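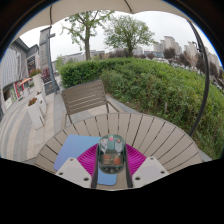

**truna_98**
Looking for input on tinting clear casting epoxy without losing the see-through look. I'm making small covers for a desk clock and want the parts behind them to stay readable. The target is the smoky, dark green shell on the mouse, where the orange-brown components still show through and the dark end doesn't hide the row of small grey details. My last three pours went either pale bottle green or nearly black. Resin is Amemley slow cure, 165 g per batch, tinted with Lerkia liquid dye, green plus a little black. Wall is 6 mm.

**onyshchenko**
6 mm is your problem. Absorption goes up with thickness, so a dye load that looks right in the cup lid will look black in the part. Pour a step wedge at 2, 4 and 6 mm from the same batch and judge from that. Changing the dye first just wastes resin.

**grindstone6**
Disagree in part. Wall matters, but black dye is the bigger issue. Most liquid blacks are a blend and they shift the hue as you add more. I get smoke by adding a trace of red to the green. It knocks the saturation down and you keep better clarity.

**onyshchenko**
Red into green gives you brown if you overshoot by one drop. At 165 g one drop is already a lot. If you go that way, pre-dilute the dye in a small amount of Part A and weigh it in.

**truna_98**
I have been counting drops, so no real control there. Scale reads to 0.1 g. Is that enough?

**onyshchenko**
With a diluted stock, yes. Without it, no.

**pourline**
Check your surface too before blaming color. A part straight out of a matte mold looks darker and cloudier than it is. Wet it with water - if it clears up, you need polishing and the dye is fine. I stop at 2000 grit, then plastic polish.

**grindstone6**
Agreed on the water test. Still think the black has to go.

**truna_98**
Water test done on the darkest one. Edges cleared up a lot, center still too dark, so it's some of each. Plan is a wedge with diluted green plus black, and a second with green plus red. Molds are full until December, will post both after that.

**pourline**
Same light for both photos, please. White paper behind.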